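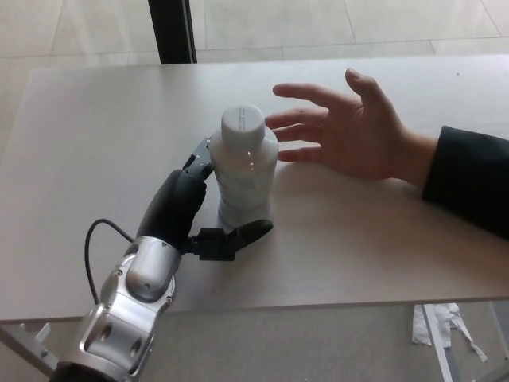 机の上の白いボトルと、それに伸びる手。

ねじ口は誰のものか　日用品容器の口部寸法を共通化すべき理由

家庭用のプラスチックボトルを二本用意し、キャップを入れ替えてみる。たいていは合わない。合ったように見えても、途中で固くなるか、最後まで回したところで空回りする。呼び径が同じ製品どうしでも、ねじ山の始まる位置、山の高さ、口の天面からサポートリングまでの距離が違えば密封は成り立たない。

本稿の主張は単純である。食器用洗剤、液体石鹸、シャンプー、住居用洗浄剤など、家庭で常温で使われる非飲料の液体製品について、ボトルの口部寸法を少数の型に限定し、型番を容器に刻印することを義務とすべきである。容器の意匠や胴の形、容量、樹脂の種類は自由のままでよい。制限するのは口だけである。

この主張には製造側からも小売側からも反論がある。それらは後で扱う。先に、口部とは何を指すのかを確認しておく。

口部を構成する寸法

ねじ式の口部は、外から見ると一つの数値で表せそうに見える。実務でも「28ミリの口」のような言い方をする。しかしこの数値はねじ山の外径の呼びであって、互換性を保証しない。

互換性に関わるのは、少なくとも次の寸法である。ねじ山の外径と谷径。ねじのピッチ。ねじの巻き数と始点の角度。天面からねじ始点までの距離。口部全体の高さ。内径。加えて、ポンプやトリガーを取り付ける場合は、吸い上げ管と本体が通る内径の下限と、首の内側に余計な段差がないことが条件になる。

天面の平坦度と肉厚も無視できない。パッキンを挟んで封をする方式では、天面の幅が狭すぎるとパッキンに食い込み、繰り返し開閉したときに漏れる。パッキンを使わず、キャップ内側の突起を口の内径に差し込んで封をする方式では、封をする場所が天面から内壁に移る。この二つの方式は見た目が似ていて、キャップを裏返さないと区別がつかない。消費者が棚の前で見分けることは期待できない。

つまり口部とは五つ以上の寸法の組であり、一つでも外れれば漏れる。呼び径だけを揃えた「共通化」は役に立たない。過去の自主的な取り組みが成果を出さなかった主な原因はここにあると筆者は考えている。

ムーディントンの調査

数字を一つ挙げる。ムーディントン（Mudinton）の消費生活研究室が、市内の小売店で購入できる家庭用液体製品187品目の口部を測定し、報告書にまとめている。日付は2024年4月16日である。測定を担当したのは容器設計の出身であるギンタレ・ラウドセップ（Gintarė Raudsepp）で、報告書の本文もほとんどが彼女の手による。

測定方法は簡素だった。各製品のキャップまたはポンプを外し、口部の主要寸法をノギスと輪郭投影機で測る。次に、公差の範囲で互いに交換できるものを一つの群にまとめる。群に入るかどうかは寸法だけで決めず、水を満たして横倒しにし、一晩置いて漏れがないことを確認している。

結果として、187品目のうち144品目は、呼び径だけを見れば三つの値のどれかに収まっていた。ところが実際に封ができる組み合わせで分けると、この144品目が14の群に分かれた。残りの品目は呼び径自体が特殊か、ねじを使わない打ち込み式か、楕円形の口を採用している。

この報告書には限界がある。購入したのは一つの都市の店舗だけで、業務用の大容量品は対象外である。各品目につき測定個体が少なく、ロット間のばらつきは評価されていない。打ち込み式の扱いにも一貫しない箇所がある。それでも、呼び径と実際の互換性がどれほど離れているかを同じ手順で測った資料は少なく、筆者はこれを議論の出発点として妥当だと見る。

報告書の中で筆者が重要だと思うのは、14という数そのものより、群の間の差の小ささである。隣り合う群の差は、多くの場合、天面からねじ始点までの距離か、口部の高さのどちらか一方だけだった。性能上の理由で説明できる差は付録の表に注記されているが、注記のない行の方がはるかに多い。

差はどこから来るか

容器設計に関わったことのある人には、注記のない差の由来は想像がつくだろう。金型である。

ブロー成形のボトルでは、胴の金型と口部の金型は別の部品になっている。口部の金型は製造者が所有していることもあれば、ブランド側が費用を負担して預けていることもある。新製品の開発では、手元にある口部金型を流用し、キャップ供給者の在庫品に合わせて少し削る。その「少し」が記録に残らないまま次の製品の基準になる。十年も経てば、同じ会社の中に、由来を誰も説明できない寸法が並ぶ。

悪意のある囲い込みも皆無とは言わない。本体を買った客に自社の詰め替えだけを使わせたいという動機はあり得る。ただ、筆者が資料や図面を見てきた範囲では、意図的に互換性を切った例より、放置の結果として切れている例が多い。これは規制を考えるうえで良い知らせである。差に執着している当事者が少ないのだから、揃えたときに失われるものも小さい。

オドーラ（Odora）の食器用洗剤はその例になる。同社は数年前の12月に本体ボトルを改訂し、口部の高さをわずかに下げた。理由は樹脂量の削減である。ボトル一本あたりの削減は微々たるものだが、本数を掛ければ意味のある量になり、環境報告書にもそう書かれた。一方で、旧ボトル用のポンプは新ボトルでは底まで締まらなくなった。旧ポンプを使い続けていた家庭では、ポンプも一緒に買い替えることになった。ポンプには金属ばねと複数種の樹脂が使われている。報告書の樹脂削減量には、このポンプの分は算入されていない。

筆者は同社を非難するためにこの例を出しているわけではない。算定の境界をボトルだけに引けば、あの改訂は正しかった。境界の引き方を個々の会社に任せておけば、どの会社も同じことをする。

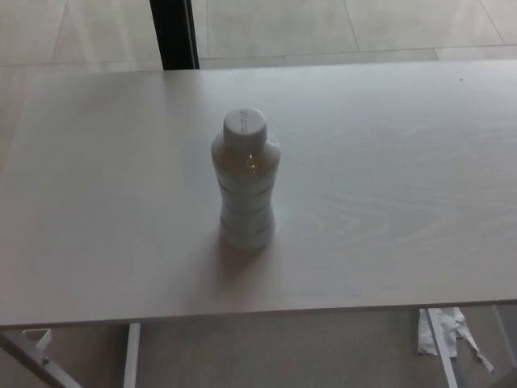
白いねじキャップのボトル。胴の中ほどに横溝のくびれがある。

口を揃えると何が変わるか

第一に、ポンプとトリガーが容器から独立する。現在、吐出器は容器の付属品として扱われ、容器と一緒に捨てられている。吐出器の寿命は、中のばねと弁座の摩耗で決まり、普通の使い方なら本体一本分よりはるかに長い。口が揃えば、吐出器は単独で選び、単独で買い、壊れるまで使う器具になる。部品としての品質で競争する市場ができる。

第二に、詰め替えの方式が変わる。現在の主流である薄い袋は、樹脂量では優秀だが、注ぎ替えの際にこぼれやすく、握力の弱い人には扱いにくい。袋の方が本体ボトルより再生しにくいという問題もある。複数の素材を貼り合わせたフィルムは、分離に手間がかかるからである。口が揃っていれば、単一素材の簡素なボトルを詰め替え品とし、手持ちの吐出器を載せ替えるだけで済む。注ぎ替え自体がなくなる。

第三に、量り売りの設備が安くなる。イケンビル（Ikenville）の共同店舗では、持参容器に洗剤を充填する機械を置いているが、充填口の先端を客の容器に合わせて交換する必要があり、そのための部品が引き出し一段を占めている。合わない容器には漏斗を使う。漏斗を使うと泡が立ち、充填の速度を落とさなければならず、計量の誤差も大きくなる。共通の口があれば、充填機は口部に直接固定して液を送り、容器内の空気を別の経路で抜くことができる。店員が付き添う必要もなくなる。

このほかに、地味だが大きい効果として、在庫の圧縮がある。キャップの種類が減れば、充填工場の段取り替えが減る。キャップ締め機の把持部を交換し、締付トルクを設定し直し、抜き取り検査で確認する作業は、小ロット生産では無視できない時間を食う。大手よりも、むしろ小規模な製造者に利益がある。

安全性に関する反論

もっとも重い反論は安全性である。口が共通なら、洗剤のボトルに飲料のキャップが付く。あるいは、塩素系の製品に酸性の製品の吐出器が付く。誤飲や混合の危険が増すのではないか。

この指摘は正しく、だからこそ適用範囲を絞る必要がある。冒頭で非飲料の製品と書いたのはそのためである。共通の型は、飲料用の口部と物理的に噛み合わない寸法にしなければならない。これは難しくない。ピッチと外径の組を離せば、最初の半回転で引っかかる。むしろ現状の方が危うい。飲料用に近い呼び径を持つ洗浄剤の容器があっても、それを禁じる横断的な決まりがないのだから、偶然噛み合う組み合わせが生じうる。

塩素系と酸性の製品については、別の型を割り当てるべきである。左ねじにするという案も出されている。筆者は左ねじには反対で、開けようとして締めてしまい、力をかけすぎて容器を倒す人が出ると予想する。外径を変えるだけで十分に区別できる。小児が開けにくい安全キャップを要する製品も、専用の型に分ける。すると型の総数は増えるが、それでも片手で数えられる範囲に収まる。

残留液の問題もある。使いかけの吐出器を別の製品に載せ替えれば、管の中に前の液が残る。石鹸とシャンプーなら実害は小さいが、防腐剤の系統が異なる製品では、混ざった少量の液の中で微生物が増える可能性を検討しなければならない。これには管の長さと内容積の上限を定めることと、水で空押しする手順を表示することで対応できると考えるが、試験で裏付ける必要がある。筆者の手元に十分なデータはない。

品質と責任に関する反論

次に多いのは、漏れたときに誰が責任を負うのかという反論である。ボトルがA社、ポンプがB社で、鞄の中で漏れた。現在は一社が全体を保証しているから話が早い、という。

この反論は、電球の口金や水道の継手がどう扱われているかを思い出せば、かなりの部分が消える。規格寸法と公差があり、検査用の限界ゲージがあれば、どちらの部品が外れているかは測れば分かる。測れないのは規格がないからである。ゲージは通り側と止まり側の一組でよく、消費者相談の窓口に置ける価格に収まる。

キャップ製造のクツコス（Koutsoukos）が公開している技術資料は、この点で参考になる。同社は自社キャップと他社ボトルの組み合わせについて、開閉20回後の締付トルクの低下と漏れの有無を一覧にしている。読むと、漏れた組み合わせのほとんどで、ボトル側の天面に成形時の段差が残っていた。寸法の組が合っていても、仕上げが悪ければ漏れる。したがって規格には、寸法に加えて天面の仕上げの基準を含めるべきである。

同じ資料は、軟らかい樹脂のキャップでは締めた直後より数日後の方がトルクが下がることも示している。材料のクリープによるもので、どの会社の製品でも起こる。共通規格を作るなら、検査の時点を締付直後とするか、一定時間の静置後とするかを決めておかないと、同じ部品が合格にも不合格にもなる。委員たちが最も時間を費やすことになるのは、おそらくこの種の項目だろう。

意匠に関する反論

ブランド側の担当者と話すと、口を揃えれば棚の上で製品が同じに見える、と言われることがある。筆者はこれをあまり重く見ていない。陳列された状態で見えるのは胴とラベルとキャップの外側であり、口部のねじはキャップの中に隠れている。キャップの外形や色は規格の対象外である。

胴の形もそのまま残せる。中央を絞って横溝を入れた胴は、濡れた手でも保持しやすく、薄い肉厚でも座屈に耐える。こうした工夫は口部の寸法とほぼ独立に成り立つ。肩の傾斜だけは口部の直下で制約を受けるが、サポートリングの下に数ミリの直線部を確保すれば、その先は自由である。

例外は、口そのものが製品の機能になっている容器である。逆さに立てて使う弁付きの口や、一定量を量り取る二室式の口がこれに当たる。これらには適用除外を認めてよい。ただし、除外を申請する側が機能上の必要を示すことを条件とし、刻印で除外品であることを表示させる。理由を示さずに外れることを許せば、現在の14群に戻る。

なぜ自主規格では足りないか

任意の規格として公表し、市場に任せればよいという意見もある。利益があるなら企業は自発的に従うはずだ、と。

問題は利益の発生する場所である。口を揃えた会社が最初に得るのは、自社の吐出器が売れなくなるという結果である。利益は、十分な数の会社が揃えた後に、量り売りの店、吐出器の専業メーカー、充填工場、家庭に分散して生じる。最初に動く会社は費用だけを払う。鉄道の軌間でも電源の差込口でも、こうした状況で自然に収束するのを待つと長い時間がかかり、収束しない場合も多い。

移行期間は長めに取るべきである。口部金型には償却の残りがあり、使える金型を捨てさせるのは無駄になる。筆者の案では、新規に製作する金型にのみ義務を課し、既存の金型は摩耗による更新の時点で切り替える。輸入品には同じ猶予を与える。これなら、移行に伴う追加費用の大部分は図面の改訂と試験の費用になる。

刻印は前倒しで始められる。現在の口部がどの群に属するかを底面に示すだけなら、金型の底の入れ子を加工すれば済む。規格が決まる前でも、消費者は手持ちのポンプが次のボトルに合うかどうかを店頭で確認できる。ラウドセップの報告書は群に仮の記号を振っており、それをそのまま使っても支障はない。

型の数について、筆者は報告書の提案より少ない方がよいと考えている。報告書は大容量品のために口径の大きい型を二つ設けているが、粘度の高い製品の充填速度を理由とする部分は、充填ノズル側の改良で吸収できる。二つのうち高さの低い方は削ってよい。この点は充填設備の製造者から反対が出ると思われるので、ノズルの試験条件を含めて、次の稿で数値を示す。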